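About Carthorpe

Carthorpe repairs and alters sewn goods with closures: bags, cases, covers, sleeping bags, tents and outerwear. The company works for retailers that run warranty programs and for owners who send in single items. All work is done at the Hegyi Street shop, which has a cutting room, a sewing floor and a small test area.

The company began as a zipper replacement service for luggage. Textile cases were added when customers started sending in laptop sleeves and instrument covers along with their suitcases. Tent and awning work came later, after the purchase of a long-arm machine that can handle heavy coated fabric.

How work is handled

Each item is logged on arrival and given a job number. An inspector checks the closure, the seams next to it and the base fabric. If the fabric will not hold a new stitch line, the item is returned unrepaired and only return postage is charged. If it will, the inspector writes a repair order listing the coil size, tape width, slider type, thread and stitch length.

Sliders are replaced before full zippers wherever the teeth are sound. A worn slider is the most common cause of a zipper that separates behind the pull, and changing it leaves the original seam untouched.

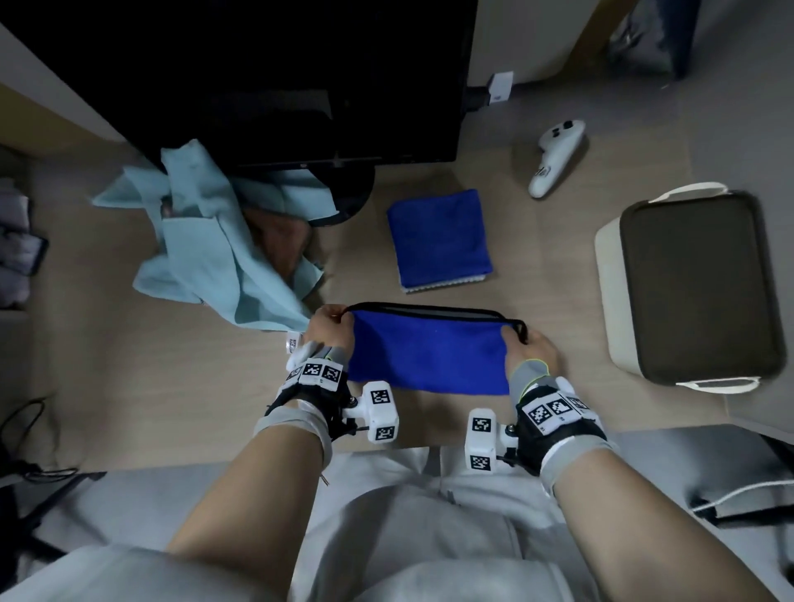
Full replacement means unpicking the tape, cleaning the seam allowance and sewing the new zipper along the original line. Where the old needle holes have weakened the fabric, a binding strip is added. Customers are asked to approve any change that will show on the outside.

Parts and records

The stockroom holds 353 closure parts, filed by gauge and finish. Coil zippers are bought on the roll and cut to length. Molded and metal zippers are ordered to size, which adds 6 working days to a job. Thread is bonded nylon or polyester, chosen to suit the base fabric.

Job records are kept in Durnilura, a database written in-house. It stores the repair order and the parts used. Retail clients can pull reports by product line to see which closures fail and where.

Flaler

Flaler is the company's own line of replacement pulls and end stops, sold in packs for home repair. It covers 19 slider sizes. Fitting instructions are printed on the inside of each pack.

Warranty

Repairs are covered for 2 years against stitch failure and slider failure. Damage to fabric outside the repaired area is not covered. The shop closes for stocktaking in August, and items received then are logged when it reopens.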